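Contents | Previous | Next | Glossary | Print this chapter

Chapter 4
Dirt, and Why It Costs So Much

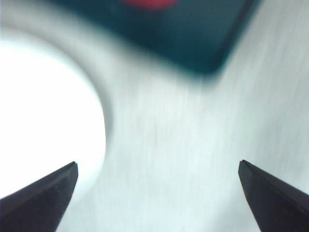

Most people meet soil for the first time by eating it. A few years later they are told to stop, and from then on the subject tends to drop out of their education until they buy a house and find that nothing will grow behind it.

This chapter picks up where the toddler left off. We begin in Korkholm, a farming district whose fields were, by every account left to us, excellent. The barley stood high and the cows were smug. Over two generations the growers plowed deeper, took out the hedges and burned the straw, and each of these steps made good sense to the man doing it. Then came a dry February with a hard wind, and a fair amount of Korkholm moved to the next district, where it was not wanted either.

Soil is a mixture of ground-up rock, water, air and things that used to be alive. It also holds a great many things that still are, and they do most of the work. Fungi tie the crumbs together. Worms dig the drains. Take away their food and the crumbs fall apart, the rain stops soaking in and starts running off, and the farmer buys a bigger tractor.

The soil scientist Bülent Taşdemir spent 16 years digging holes on a hill farm called Toprak, which is simply the Turkish word for soil and suggests that the founder was in a hurry. He dug 116 of them, and his notes are models of plain speech. "Good," says the entry for one. "Bad," says the next, two strides farther along. The first hole lay under an old fence line that had never been plowed. We will come back to that fence in Section 4.2, with a shovel.

You will need the following words before then. Texture is the mix of sand, silt and clay, and you can't do much about it. Structure is how those grains clump, and you can ruin it in an afternoon by driving on it wet. Tilth is what gardeners say when they mean structure and would like to sound older.

Before reading on, fill a jar one-third full of soil from somewhere you are allowed to dig. Add water to the top, put the lid on – tightly – and shake. Leave it on a windowsill overnight and resist the urge to tidy it away.

Reader comments (4)

nondance: Lid was not tight. Curtains are now silt loam.

Zuver: Is there an answer key for 4.2? My class got clay on top and sand at the bottom, which I hope is right.

mudlark_pat: Yes, sand drops first. Clay can stay cloudy for days, so give it longer than overnight.

Zuver: Thanks. It is still brown but we are being patient.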